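About Jaston

3 min read

Jaston is a training and research company in the field of robot instruction. We teach people to show robots how to do everyday handling work, either by guiding the arm by hand or by operating it from a distance. Our clients are manufacturers, warehouse operators, technical colleges and research groups. What they share is a need for good demonstrations, recorded by people who understand the task and can repeat it with care.

The company began as a two-room workshop with 2 arms and a single course. Today we have a staff of 43, divided between the teaching floor in Hekau and the simulation office in Massawe. Both sites work from the same task library and follow the same written standards, so that a demonstration recorded at one can be reviewed at the other without further preparation.

What We Teach

Our instruction is built on two methods. In the first, the operator holds the arm and moves it through the task, feeling its weight and the limits of its joints. This is called hand guiding. It is well suited to slow work with a short reach, and most of our students begin with it. In the second, the operator sits at a control station and moves the arm remotely, watching the work area on a screen. Remote control asks more of the operator. Depth is harder to judge on a screen, and small movements of the hand must be matched to the scale of the arm.

Students who complete the foundation course are expected to be competent in both. The course consists of 18 sessions, the last four of which are assessed. Assessors look at the approach to the object, the closing of the gripper, the lift and the placement, and they record a separate mark for each. A demonstration in which the object reaches its destination may still be declined if the path was hesitant or the grip was corrected several times.

Simulation at Jaston

Every task in our library exists first as a simulated scene. Students practice in simulation before they are admitted to the teaching floor, and operators return to it whenever a new task is introduced. The scenes are modeled on ordinary work settings, with carts, open bins, storage cases and cardboard boxes set out in a plain tiled room. We keep them plain on purpose. Operators learn more from a small gray part in the bottom of a bin than from a crowded display.

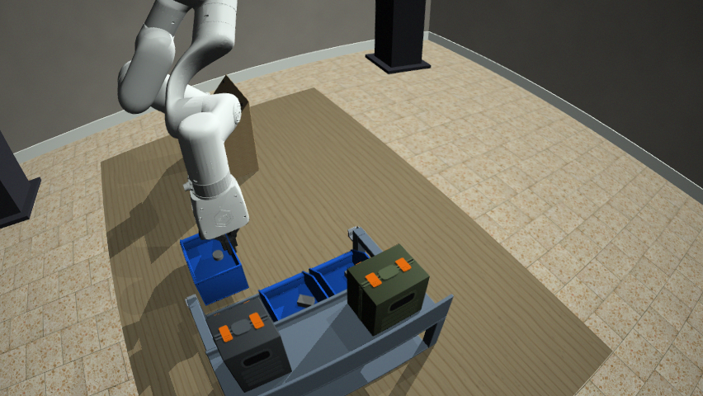
Bin work takes up a large share of the foundation course. Reaching into an open container requires the operator to bring the gripper down at a suitable angle, keep the fingers clear of the walls, and close on an object that may be partly hidden by the gripper itself. A bin that is not fixed in place can be tipped or lifted by contact, and operators are taught to recognize this early, to stop, and to withdraw along the path they came in on. Recordings in which a bin has been disturbed are kept and labeled. They are useful in review sessions, and several of our research partners ask for them specifically.

The simulation software used at both sites is Jisar, which was developed by our Massawe office and is maintained there. Jisar allows an instructor to reset a scene, change the position of the objects and replay any recording at reduced speed. It also stores the operator's inputs alongside the motion of the arm, so that an error can be traced to the moment at which it began. Jisar is licensed to partner colleges for classroom use.

Our Standards

Jaston maintains a written code of practice for demonstration work. It covers how a task is described, how the work area is prepared, how recordings are named and stored, and who may approve them. Each recording is reviewed by a second operator who did not take part in making it. Where the two disagree, the recording goes to the lead instructor, whose decision is noted in the file.

Operators work in sessions of limited length, with a rest period after each. Remote operation is tiring, and the quality of demonstrations declines when breaks are missed. Session times are set by the floor supervisor and are not extended to meet a delivery date.

Partners and Admissions

We currently work with 14 partner institutions. Partnership may take the form of shared courses, supervised placements on the teaching floor, or joint preparation of task libraries for a particular industry. Proposals are considered by the Hekau office and should include a short description of the intended task and the equipment already in use.

The foundation course is open to applicants from any background. No programming experience is needed. Applicants attend a short practical session before a place is offered, during which they try both hand guiding and remote control under supervision. The next intake is in November. Organizations that wish to enroll a group should contact the admissions desk well ahead of that month, as places on the teaching floor are limited by the number of arms available.

Filed under: Company, Robot Training

Contact Us | Copyright Jaston. All rights reserved. | Back to top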